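Nusuvard
A kitchen-tidying arm that lives in a shared workshop and tidies a kitchen that doesn't exist

Last updated 9/24/20

What this is

Nusuvard is the simulation half of a home-built arm. The other half is bolted to a bench in the back of our workshop, where it has so far tidied nothing and knocked over a jar of wood screws. Until its manners improve it practices in software, where the crockery is free.

The repo holds the kitchen scenes, the teleop script and 107 recorded episodes of somebody steering the arm with a secondhand gamepad. Most are by Santeri Suominen, who has patience. The short angry ones are mine.

What's in an episode

Each folder has rendered frames, joint angles, gripper state and a one-line instruction typed by whoever was driving. Spelling is as found. Frames are saved at 20 per second, and the joint log uses the same clock, except in the February batch, which has its own opinion. Run fix_clock.py on those before you train anything.

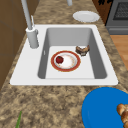

Object positions get shuffled at every reset, within limits I set by hand and then regretted. Food can start in the sink. Plates can start far enough out that the arm has to stretch for them, and the planner sulks. If you want an easier life, set spread to 2 in scene.cfg. The default is 3.

Known problems

Bread is modeled as a rigid body. It bounces.

Shiny plates confuse the depth filter, so we switched the filter off. Ronja Torvik has a better fix on the branch called zunska, which has been nearly ready for as long as I've known her.

Nothing here models water. The faucet is decoration.

Don't run a policy trained on this data on a real arm without a hand on the stop button. We did, and I refer you to the screws.

Setup

Install from requirements.txt, then run play.py with an episode folder. If the window opens black, run it again.

License

Use it for whatever you like. If you fix the clock properly, send a patch and I'll delete the script.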